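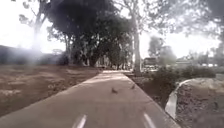 Girar Path Marking Paint, White

For walking paths, bike paths, park lanes and the long driveway you keep meaning to do something about

If you look after a path, you already know how much work a little white paint does. People on foot drift to one side, people on bicycles take the other, and everybody gets along a good deal better than they would on bare pavement. Girar is the paint we reach for when a customer asks for lines and dashes on asphalt that carries feet, strollers and bicycle tires all day long, and we have been selling it from the Zavala shop long enough to have some opinions about it, which you will find further down the page (get yourself a coffee, we do go on a bit).

What it is

Girar is a water-based, flat white marking paint made for asphalt and concrete. It goes on with a brush, a roller or a walk-behind striping machine, and it cleans up with soap and warm water as long as you get to your tools before lunch. The flat finish is there on purpose. A glossy line on a sunny path throws the light right back into your eyes, and once you get under trees, where the pavement goes from bright to shady and back again every few steps, a flat white is a lot easier to follow.

It comes in a small pail for touch-ups and in a large pail for new work. The large pail covers 294 feet of four-inch line on smooth asphalt at one coat. On older pavement, where the surface has opened up and drinks the paint, plan on less than that and keep a small pail in the truck.

Choosing dashes or a solid line

We get this question every week! A solid line says stay on your side, and it belongs on bends, at the top of a slope and anywhere people can't see who is coming. Dashes are friendlier. They let a faster walker or a cyclist pull out and pass, and on a long straight path with trees along it they are usually all you need. They also use much less paint, so if you are working with a parks budget that was decided by somebody who has never painted a path, dashes are a very good place to start.

For dashes, the Mado stencil is made to go with this paint. It is a flexible sheet with a four-inch slot 18 inches long, and it has a folded lip on both long sides so you can lift it straight up without dragging an edge through your work. Buy two if there are two of you painting. One of you can be wiping a stencil down while the other one is using the next.

Getting the surface ready

Please don't skip this part. Path paint sticks to pavement and does not stick to dust, and any path with bare dirt along its edge is going to be dusty, however clean it looks from standing height. Feet carry the soil over, wind carries it over, and a dry month will leave a fine layer right where you want your line.

Sweep with a stiff broom first, working from the middle of the path out toward the edges. Then use a blower, and then go over the line itself with a damp rag or a mop and let it dry completely. If birds are fond of your path (pigeons and doves do love a quiet stretch of warm pavement), scrub off whatever they have left with a little dish soap and rinse it well. Tree sap wants mineral spirits and some patience.

New asphalt should cure for 30 days before you paint it. We know that feels like forever when there is an opening planned, but fresh asphalt is still giving off oils, and they will turn a nice white line the color of weak tea.

Painting

Snap a chalk line and walk the whole length of it before you open the pail. A line that looks fine at your feet can wander quite a bit when you see it from far off, and a straight path shows every wobble. Kazue Ichikawa, who runs our counter and has painted more path than the rest of us put together, likes to set a small stone at every dash position and then go back to the start and squint.

Stir the paint well and don't shake it. Pour a little into a tray and keep the lid on the pail, especially under trees, unless you enjoy picking out leaves. Put down one even coat, lift the stencil, move along. The paint is dry to the touch in half an hour on a mild day and takes longer in shade, so where your path runs under a heavy canopy, leave your cones out through the evening. Two thin coats will outlast a single thick one, and the second can go down after 2 hours.

Don't paint if rain is expected that day, or if the pavement is too hot to rest your palm on. Early morning is lovely for this kind of work in summer. The path is quiet and the surface is cool, and you'll be finished before the after-school bicycles turn up.

Upkeep

Sweep your lines when you sweep the path. Where they start to look gray, try washing them before repainting, as very often it is only dirt. Marthinus Baloyi in our workshop has a piece of test line out behind the building that we had all written off as worn out, and a bucket of soapy water brought most of it back. When the pavement does begin to show through, touch up with the same stencil and a single coat.

Goes well with

Mado dash stencil, 18 inch
Funley stiff push broom, with the wide head
Funley chalk reel, blue
Short-nap roller covers, four inch
Folding cones, sold singly

Good to know

Color: white, flat
Use on: asphalt, concrete
Do not use on: loose gravel, wood, sealed brick
Clean up: soap and warm water
Storage: keep from freezing, lid pressed down tight

Ordering

Small pails are kept on the shelf at Zavala and you are welcome to walk in for one. Large pails go out on the Friday truck, so let us have your order by noon the day before. If you aren't sure how much you need, measure the length of your path, tell us whether you want dashes or a solid line, and let us know how old the asphalt is. Kazue will work it out with you over the phone, and unopened pails can come back to the shop for a full refund.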